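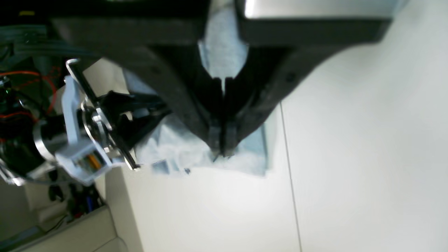

Light blue towel, crumpled on the table.

Journal > House > Laundry without a dryer

Last updated: April

The dryer stopped heating two winters ago. It still turned, so for a while I ran it twice for every load and got warm-ish, damp clothes at the end. Then I unplugged it. I meant to replace it within the month and never did.

I'm writing down how we dry things now, mostly so I can send people a link when they ask.

The line came first. Kristof Stevens next door had a roll of coated cable left over from his own and gave me what was on it. We ran it from the corner of the porch to a post at the back fence. The post was already there. The first version sagged badly as soon as I hung jeans in the middle, so I added a turnbuckle at the porch end, and I tighten it in the spring when I think of it. Heavy things go near the ends. Shirts and anything light go in the middle.

Prilton gets wind most afternoons, more than it gets sun, and wind does most of the work. On a gray day with a breeze a load is dry by supper. On a hot, still day it can take longer than you'd expect. I try to have the washer finished by 10 in the morning. If it's past noon I usually leave it for the next day, except in June and July, when there is light enough for anything.

We have 1,718 people in town and I would guess half the older houses still have a line in the yard, though you don't see many in use. The lady at the post office told me hers is for tomatoes.

Clothespins matter more than I thought they would. I bought a cheap bag of wooden ones the first year and the springs rusted and left orange marks on a pillowcase. Now I bring the bag in at night. Stainless springs would be better, and I'll buy those when these run out.

Winter is the harder part. There's a rack in the spare room that holds one load if nobody is greedy about it, and a second bar over the tub. I run a small fan at the rack on low. Without the fan, a sweatshirt hung in the evening is still wet at the cuffs the next night and starts to smell. With it, most things are done by morning. I also put everything through an extra spin, which I should have been doing all along.

The room gets humid, and I noticed water on the inside of the window the first December. I open the window an inch while the fan is going and shut it when I go to bed. That costs a little heat. I can live with it.

Towels are the usual complaint. Off the line they come in stiff, and our kids called them "the boards" for a while. What helps is shaking each one hard before it goes up — a real snap, several times — and again when it comes down. Using less detergent helped too. I had been using a full cap and now use less than half. I gave up on vinegar after a few tries and couldn't tell any difference. 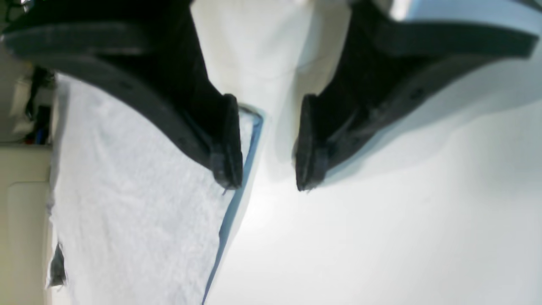
Black fingertips, with a narrow gap between them.

Sheets I fold over the line in half with the opening at the bottom, and pin one side loosely so the wind can get in. Gijs Van Dijk, who I used to work with, swears by hanging them from the hems only. I tried it and had one on the grass before lunch. His yard is more sheltered than mine.

A few things I still take to the laundromat on Teltavar Road: the big comforter, the dog's bed, and whatever is left when it rains for a week straight. That was 11 trips last year. The machines on the left side run hotter.

The power bill went down, less than I hoped, and some of that is the new water heater, so I can't give a clean number. Clothes seem to be lasting longer. The lint trap used to fill up every load and all of that was coming off something.

The old dryer is still in the basement with paint cans on top. Kristof says it's probably only the heating element. I may look at it this summer, or I may call someone to haul it away. For now I need to go bring the sheets in.

Contact | Copyright, all text and photos | Back to top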